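Search products Search Go Menu

Kunora Hand-Held Gripper, Pair
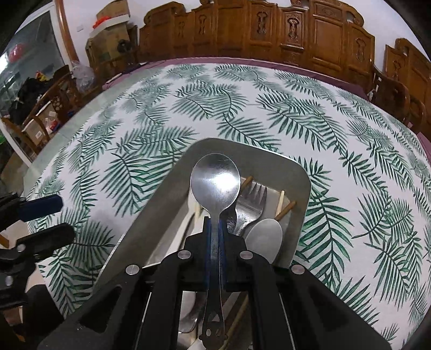
Iltdale Workshop / Demonstrations and Equipment Loan

Posted in February by Lăcrămioara Crăciun

The Kunora is a two-jaw gripper which you hold in your hand. The jaws are closed by a set of black linkage arms that turn on metal pins, and each jaw has a dark blue pad on the inner face. We sell it as single unit or as a pair, and most people who come to our open day ask for the pair after they tried both hands.

On the open day the visitors work with normal things from a kitchen. The tray exercise is the one they like most. There are spoons, a fork and chopsticks lying together in a metal tray, and the task is to take one piece and leave the others in their place. A spoon with a cut-out face at the end of its handle can be held upright between the two pads, with the bowl to the top. It needs some patience. A polished handle wants to turn when the pads touch it too low, so please start near the neck and close slowly.

Mutua Athumani leads the demonstration. He shows every movement one time without speaking and one time with explanation, and then he gives the grippers to the guests. Each turn is 7 minutes. If you want to stay longer with one exercise, tell him before your turn begins, and he will put you at the end of the list.

What is in the box
Two grippers, left and right
One spare set of pads
Hex key for the pivot pins
Printed guide in English

Order number: 2076
Warranty: 600 days from delivery
Deposit for loan: 100, returned when the set comes back complete

Pads and cleaning
Wipe the pads with a cloth and plain water. Do not use oil on them, also not a small quantity. Pads of the older Terken model have the same color but they are thicker, and the jaws will not close fully with them. If you are not sure which ones you have, bring them with you.

Visiting
The next open day starts at 10 in the morning. Groups from schools are welcome in the afternoon and should write to us first. The Filip arm, which repeats the movements made with the Kunora, will be shown after lunch in the second room. Parking is behind the building, entrance from the side of the river.

Questions about delivery or the loan: please use the contact form and write the order number in the first line.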